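Grey haze on large-format porcelain tiles, laundry and utility room
Posted in Floors and Surfaces

Viera Sokol
Member, 6 posts

We had a utility room tiled in July with rectified porcelain, 300 mm wide, pale grey with a mottled pattern, laid in a staggered bond with darker grey cement grout. The room has a folding table standing out on the floor, a trough, and a drain near the trough.

Since the job was finished there has been a film on part of the floor. It is visible only at a low angle when light comes in from the side. Seen from directly overhead, the tiles look uniform. On the bright side of the room the reflections look streaky, and the streaks run on a diagonal to the grout lines. I have mopped with warm water and a neutral cleaner (Goltano, diluted as per the label) and the film is unchanged once the floor dries. A dry microfibre cloth picks up a small amount of grey powder.
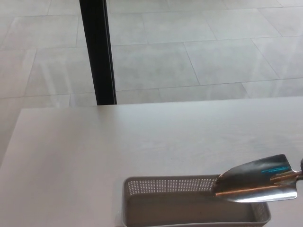 The tiler says it will wear off with foot traffic. The supplier says it is the natural colour variation of the tile, which does not explain the powder. I would like to know whether this is grout haze, cleaner residue or something in the glaze, and whether an acid product is safe to use near the painted metal uprights. I don't want to strip the coating where they meet the floor.

Secondary matter: the tabletop is a very light colour and matte, and the baskets leave grey scuff marks on it when they are dragged. If the same product deals with both, so much the better.

Norbert Kováčik
Regular, 723 posts

The powder indicates cement residue. Colour variation in porcelain is fired in and will not transfer to a cloth. Cleaner residue normally feels tacky and shows footprints.

Test before treating the whole floor. Choose one tile out of the traffic path and proceed as follows.

Wet the tile and the joints around it with clean water and leave for five minutes. The grout must be saturated so that it does not draw the acid in.

Apply a sulphamic acid cleaner at the weakest dilution the manufacturer gives for grout haze. Do not use hydrochloric acid indoors. The fumes will mark any stainless steel or chrome in the room, including the trough.

Agitate with a white nylon pad for one to two minutes. Don't let it dry.

Pick up the slurry with a wet vac or sponge, rinse twice, and change the water between rinses.

Dry with a towel and look along the tile from a low angle with the light behind it. If the haze has gone, the diagnosis is confirmed. If it has lightened, repeat once. If there is no change at all, you probably have an epoxy or polymer film, and acid will do nothing for that. You would then need an alkaline or solvent remover.

On the metal: powder coating tolerates a brief splash of dilute sulphamic acid, but the cut ends and any chips do not. Move the table out if it isn't fixed. If it is fixed, tape a plastic sheet to each leg with the bottom edge at floor level, and do the last 50 mm by hand with a damp cloth.

Keep the acid off the tabletop entirely. You haven't said what it is made of, and the fillers in some solid surfaces will etch.

Kamil Hrubý
Member

just use vinegar, half and half with hot water. did our whole hallway that way and it came up fine

Ľubica Paulík
Regular, 2563 posts

Household vinegar is weak and slow on cement haze. At the strength needed to shift it, the contact time is long enough to attack the face of the grout, and a dark grout will show this as pale patches. A hallway with a light grout may not reveal the damage. I would follow Norbert's method, with one addition: check the date of grouting. Most cement grouts need at least ten days before any acid cleaning, and some manufacturers ask for longer. From July you are well past that.

For the scuffs, try a melamine sponge, damp, with very light pressure, on the underside or a back corner first. It is a fine abrasive and will polish a matte surface if you lean on it. Plastic transferred from a basket usually comes away in a few strokes. Stick-on felt pads under the basket corners will prevent most of it, although they need replacing once they get wet.

Viera Sokol
Member, 6 posts

Tested one tile beside the trough this afternoon with sulphamic at the weakest dilution. The haze lifted on the first pass and the grout colour has held. I will do the remainder in sections of four tiles, with the table moved to the opposite wall.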